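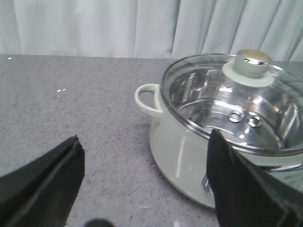

Fadime Ekinci cooked for other people for most of her working life, and for the last two years she has cooked almost entirely for herself. She moved to an apartment in Poltville in October, into a building where the kitchens are small and the stoves are old, and she has not turned hers on since the first week. Her meals come out of electric pots. The pale green one with the glass lid is the pot she talks about most, and she likes being able to see down to the steel inside without lifting anything. "With my mother's pots you had to guess," she said. "You lifted the lid, you lost the steam, you put it back. I did that for forty years before I bought a glass one."

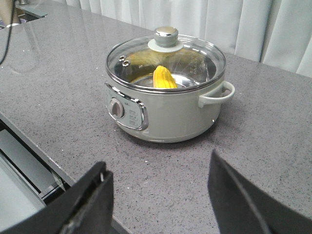 *By Nevzat Aydoğan | Home & Kitchen | Friday, July 23, 2021*

Corn is what she makes when she doesn't feel like cooking. One ear, standing up in the pot, lid on. She does not lay it flat and she does not cut it unless it is too tall for the lid to close.

"People break it in half, and then the cut end gets soggy," she said. "If I buy a short one, I can leave it whole. I stand in the store and measure it against my hand. The young man at the store thinks I'm strange."

She puts a little water in the bottom, turns the dial and goes to do something else. I asked how much water. She held her thumb and finger slightly apart. I asked how long, and she said until it smells like corn.

Her nephew, Umut Karakaya, was less relaxed about it. He bought her first electric pot, a Dratine, and he wrote the times for her usual dishes on a card. She still has the card. It is in a drawer with the takeout menus.

"She'll tell you she doesn't time anything," Karakaya said. "She times everything. She just does it by what's on the radio."

Ekinci agreed that this was fair. Rice is one news program and the weather. Lentils take longer, and she usually forgets what was on. Eggs she does by the clock, the only food she will admit to timing.

For years she ran the lunch kitchen at Kodura, a furniture plant outside town, where on a full day she and two helpers served 532 meals. The pots there were big enough that she stood on a step to stir them. She said going from that to a pot for one person was harder than she expected. In the first month she made too much of everything and carried it down the hall to her neighbors.

"I didn't know how to make a small soup," she said. "I would start with one onion and it would look lonely, so I'd put in another. Then you need more carrots for two onions. By the end I had soup for the third floor."

A smaller pot fixed that, because there was no room for the second onion. She now plans her meals around what fits. Soup is one onion, one carrot, one potato and whatever greens are about to go bad. Chicken is a single thigh, cooked slowly with tomatoes. She makes oatmeal in the pot in winter and does not care for it in summer.

Cleaning is the part she has the strongest opinions about. She washes the inside by hand with a soft sponge as soon as she has eaten. The lid gets washed separately, and she goes around the metal rim with an old toothbrush. Starchy water dries into spots on the glass, she said, and after a few days you can't see your food, so you might as well have bought a metal lid. A small spoonful of vinegar takes the spots off. She wipes the outside with a damp cloth only, and unplugs it first.

"I dropped one in the sink once," she said. "The whole thing, with the bottom. I was thinking about Kodura, where you could put anything in the sink. That was the end of that pot."

The replacement came from Erdem, the hardware store two blocks from her building. Oğuzhan Aksoy, who works the counter there, said small electric pots sell mostly to students in the fall and to older people the rest of the year. The older customers tend to ask about the dial. They want one they can turn with a wet hand, and they want to know whether the lid is heavy.

Ekinci asked neither question. She asked whether it came in a color other than white.

There are things she won't cook this way. Meat that needs browning goes over to Karakaya's house, where there is a proper stove, and she cooks there every other Sunday. Fish she has given up on indoors, out of respect for the hallway. She tried a cake once - she described it as warm and wet and did not want to say more.

When I got up to leave, she asked if I had eaten lunch. I had, but she was already looking in the refrigerator for another ear of corn.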